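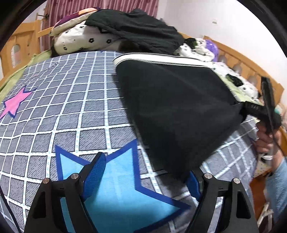
曼德科姆冬季衣物整理活动收尾，32户人家清出旧衣1991公斤

曼德科姆讯　2025年1月16日，星期四，由旧衣回收公司特韦尔（Tevel）与普卢顿（Pulludon）住宅区管理处合办的冬季衣物整理活动在曼德科姆结束。活动为期两周，报名的32户人家共清出衣服、床品和零碎布料1991公斤，全部在普卢顿北门的收集点过秤登记。

活动的做法很简单：住户把衣柜、抽屉和箱子里的衣物分批拿出来，摊在床上，一件一件看过，决定留下、送人、修补还是回收。特韦尔负责提供袋子、标签和运输，管理处负责登记和借用工具。需要帮手的人家可以预约一次上门整理，每次一个下午，不收费。

主持上门整理的施慧美在曼德科姆做家居整理已有多年，这次活动的分类办法也由她拟定。她要求所有人先从床开始。“地板上摊衣服，人要一直弯腰，半个小时就不想干了。”她说，“床的高度合适，面积也够。晚上人要睡觉，床上的东西当天就得处理完，拖不到第二天。”

在她拟的办法里，动手之前要先把床头的枕头、靠垫和厚被推到一头，空出床面的大部分。床单可以不换，等衣服全部收走以后再一起拆洗。她不主张把被子抱到别的房间去，说那样只会多出一个要收拾的地方。

衣服按颜色深浅分批拿出来，深色的先拿。施慧美解释说，多数人家里黑衣服最多，样子又相近，挂在柜子里分不清哪件是哪件，经常有人重复买。把黑衣服单独放到浅色的床单上，领口、袖口和花边才看得出差别，起球、褪色的地方也藏不住。她建议每拿起一件都提到眼前抖开，看完正面看背面，再放到对应的那一堆。
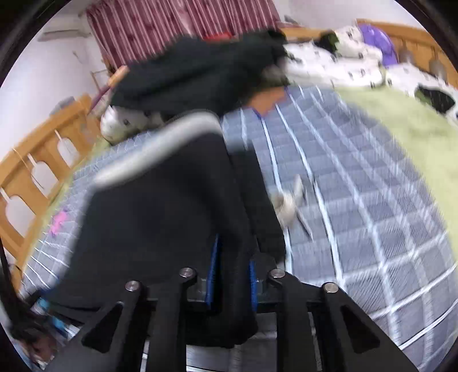
分堆的规矩写在发给各户的一张纸上。第一堆是这个冬天穿过的，直接挂回去。第二堆是没有穿过但还合身的，放进单独的袋子，袋口贴上写有月份的标签，到了五月仍没有打开过，就整袋交出来。第三堆是要修补的，包括掉扣子、脱线、拉链不顺的，由住户自己修，或者送到管理处的缝补桌。第四堆是不再要的，其中干净完好的送到旧衣架供人挑选，其余的交给特韦尔回收。

纸上还有几条小字。内衣、袜子不上旧衣架，直接回收。带有羽绒的衣物要单独装袋，不与棉布混在一起。皮带、腰带从衣服上抽下来，卷好，用橡皮筋扎住。口袋一律翻出来看过。鞋不在这次收集的范围里。

口袋这一条是活动开始后第三天才补上去的。收集点在过秤之后的分拣中，从衣服口袋里找出过钥匙、车票、一副老花镜和一枚戒指。戒指在一件呢子大衣的内袋里，按袋子上的标签当天就送回了原主家里。钥匙有两把至今没有人认领，放在管理处的窗口，丢了钥匙的住户可以去看。

住在普卢顿西侧的阿尔努尔福·尼纳是最早报名的住户之一。他和妻子搬来以后，储物间里的几只箱子一直没有开过。他花了三个下午，把箱子里的衣服全部搬到床上看了一遍，交出去的东西装了七袋。“有一箱子全是孩子小时候的，连围嘴都在。”尼纳说，“我太太坐在床边一件件看，看得很慢。最后留了四件，别的都给了楼下那家。”

他说麻烦的是那些“差一点还能穿”的衣服。一条裤子腰紧了，他先放在留下的那一堆，第二天又拿出来，第三天再放回去。施慧美上门的时候让他当场穿上，他穿上以后没有坐下去，裤子就进了送人的袋子。

另一位住户安帕罗·库西的情况不同。她一个人住，卧室不大，床占去了大半间屋子，衣柜门只能打开一半。她平时把第二天要穿的衣服放在床尾，换下来还能再穿一次的也放在床尾，到了周末床尾已经是一大堆。参加活动以前，她每天晚上把这堆衣服从床上搬到椅子上，早晨再从椅子搬回床上。

“我以为我是衣服太多，她看了以后说是钩子太少。”库西说。施慧美没有让她扔太多东西，只是让她在门后装了一排挂钩，专门挂穿过一次的外衣，又把衣柜最下面一层腾空，放枕套和备用床单。库西最后交出来的衣物只有两袋，是32户里最少的几家之一。她说现在晚上掀开被子就能睡觉，椅子也可以坐人了。

她对挂钩的位置还不太满意。门后那一排装得偏高，长大衣挂上去没有问题，挂短上衣就要踮脚，她打算等天气暖和一点再请人往下挪一挪。门关上的时候，挂钩上的衣服会蹭到墙，她在墙上贴了一块旧挂历的背面挡着。

特韦尔的收运由埃乌斯塔基奥·阿尔瓦拉多负责。公司在活动期间每隔一天派一辆小货车到北门，上午收袋，下午运到昂加特（Ongart）的分拣间。据阿尔瓦拉多介绍，1991公斤里分量最重的是冬大衣、毛毯和牛仔裤，件数最多的是T恤。床单、被套和枕套也比他预想的多，有些人家连同旧枕头一起交了出来。

枕头本来不在回收的名单上。阿尔瓦拉多说，枕芯受潮以后不好处理，分拣间也没有地方晾。第一个星期他们退回了几只，后来与管理处商量，改为只收可以拆洗的枕套和靠垫套，枕芯由住户按大件垃圾的办法处理。有住户对这个变动提出意见，认为应当在报名的时候就讲清楚。管理处表示接受，下一次会把不收的物品印在报名表的正面。

袋子也出过问题。开始时发下去的是薄袋，装了大衣以后提手容易断，有一户在楼梯上断了一只，衣服撒了半层楼。从第四天起换成了厚袋，每只厚袋规定只装到三分之二。阿尔瓦拉多说，装得太满的袋子口扎不住，到了车上一压就散，分拣的人还得从头叠一遍。

昂加特的分拣间设在一座旧仓房里，里面摆着长桌，衣物按材质分开。能继续穿的洗净以后送往旧衣店，棉布裁成擦布，毛织物打包另行处理。阿尔瓦拉多没有透露各类衣物的具体去向和价格，只说这一批全部分完还需要一些时间，结果会贴在北门的布告栏上。

管理处在活动期间准备了100只木衣架供住户领取，每户限领数量按衣柜宽度决定。衣架在第一个周末就领完了。管理处的因德雷克·尤什卡说，后来的人只能登记，等下一批到货。他本人也参加了整理，自己家里的衣架有干洗店的铁丝架，有商店送的塑料架，粗细和高低都不一样，挂在一起总是互相钩住。

“换成一样的衣架以后，柜子里忽然多出一截空的地方。”尤什卡说，“衣服一件没少。”

缝补桌设在管理处一楼靠窗的位置，活动期间每天下午开放，备有线、扣子、松紧带和两台缝纫机。住户送来的多数是小毛病：大衣掉了扣子，裙子的下摆脱线，儿童外套的拉链头不见了。工作人员只教做法，不代为缝补。也有人坐下来以后补完一件又回家去拿第二件。几件花边脱开的上衣因为布料太薄，机器走不过去，最后还是用手针补的。

有住户把一床拼布被子带来询问能不能修。被面有好几处磨穿，里子倒还结实。缝补桌上的人商量以后，建议不要整片换，只在磨穿的地方贴补同样厚薄的布，周围用细针脚压一圈。这位住户第二天带来一件旧衬衫，剪下后背的一块布，在桌边补了两个下午，还没有补完，说剩下的拿回家做。

旧衣架放在北门门厅里，任何人都可以挂上去，也可以取走，不用登记。童装流动得最快，早上挂出去，放学以后就少了一半。西装和礼服则很少有人动，有一套深蓝色西装从第一天一直挂到最后一天。活动结束时架子上剩下的衣服由特韦尔一并收走，西装留了下来，管理处打算借给需要面试的住户。

活动中争议较多的是床上用品要不要算在整理的范围里。有几户认为既然叫衣物整理，就应该只管衣服。施慧美的看法是，床单和被套往往与衣服抢同一个柜子，不一起清理，衣服清完了还是放不进去。她建议每张床留两套，一套铺着，一套备用，客人用的另算。家里有孩子的可以多留一套。超出的先看有没有破损，再看尺寸对不对得上现在的床。

尺寸对不上的情况相当普遍。不少人家换过床，旧床单却一直留着，铺上去四角包不住，夜里睡着就滑开。施慧美让大家在每套叠好的床品外面别一张布条，写上是哪张床用的，省得每次都要抖开来比。叠法她没有统一要求，只说同一套的几件要塞进其中一只枕套里，拿的时候一包就拿走。

针对儿童房间，纸上另有一段说明。孩子的衣服由孩子自己先挑，大人不要在旁边催。挑完以后大人再检查尺码，太小的收走，太大的写上年龄放到高处。有印花图案的床单和睡衣，孩子往往舍不得，施慧美建议裁一块下来做成小枕套或者布袋，其余的照常处理。她说这个办法对大人同样管用，有位住户就用旧裙子的料子缝了一只针线包。

也有住户中途退出。一户人家在第一天把整个衣柜都倒在了床上，到晚上十点还没有分完，只好把衣服重新塞回去，之后没有再继续。尤什卡说，这件事以后他们在通知里加了一句，请大家一次只拿出一层隔板或者一只抽屉的东西。施慧美上门时也改成先定好结束的钟点，到了时间就不再往外拿。

按照管理处的登记，上门整理的预约集中在下午，上午几乎没有人选。尤什卡认为这与光线有关，普卢顿的楼多数卧室朝西，冬天上午屋里偏暗，深蓝和黑色很难区分。有住户提出能不能借一盏落地灯，管理处从会议室拿了一盏出来轮流使用，灯罩在途中磕坏了一角，不影响照明。

楼道里堆放袋子的问题也有人反映。个别住户在收运的前一天晚上就把袋子放到门外，占了半边过道，推婴儿车的人过不去。管理处随后要求袋子一律在收运当天早上八点以后拿出来，并且直接送到北门。行动不便的住户可以打电话，由管理处的人上门去取。这项安排在活动结束后继续保留。

活动结束后，收集点的秤和长桌已经搬走，旧衣架暂时留在门厅。缝补桌改为每周开放一个下午，具体哪一天将由管理处另行通知。还没有领到衣架的住户可以凭登记号等候，不必重新报名。借出去的熨斗和挂烫机请在月底以前归还，其中一台挂烫机少了水箱盖，拿错的住户请送回窗口。

下一次集中整理定在五月，内容以换季收纳为主，包括厚被、毛毯和冬大衣的清洗与存放。届时贴了标签而没有打开过的袋子也可以带到收集点，特韦尔会安排专门的一辆车来收。施慧美说，五月她打算把每次上门的时间缩短，改为同一户去两次，第一次只看床和衣柜，第二次看上一次留下来的东西有没有用过。

报名仍在普卢顿管理处的窗口办理，已经参加过的住户可以再报。名额有限，以交表先后为准。库西已经填了表，她在备注栏里写的是床底下的两只抽屉。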